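About Us – Open Days and Visits

Pallel is a training and demonstration centre for robotics, based in Tuscombe. 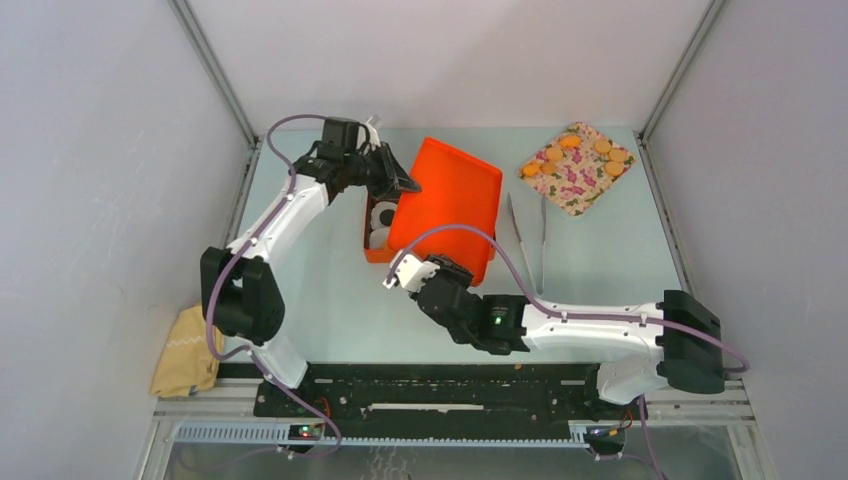

The centre was founded by Roya Rahimi, who remains its Director, and is supported by the engineering firm Rezaei. Our purpose is to let schools, colleges and local employers see automation at close quarters and put questions to those who work with it every day.

Visits are led by Farhad Jafarzadeh, Head of Demonstrations, and his team. Each begins with a short talk on safety, followed by a session at the two-armed workstation. The tasks are drawn from the kitchen and the home – handling boxes and trays, for example, or working near cloths and metal tongs – as visitors already know how such things are done by hand. Guests are invited to compare the two ways of working and to discuss them with staff.

The open day of 15/10/2019 received 471 visitors, the highest attendance in a single day to date. A total of 1339 people have now attended an event at the centre.

Group visits are limited to 96 places per day and last 3 hours. Schools are asked to provide one member of staff for every class. The Zeron Room, on the ground floor, is available for packed lunches and has step-free access.

Bookings for the spring programme open in January. Enquiries – including those from groups who need an interpreter or a quieter session – should be addressed to the Visits Office at Pallel, Tuscombe.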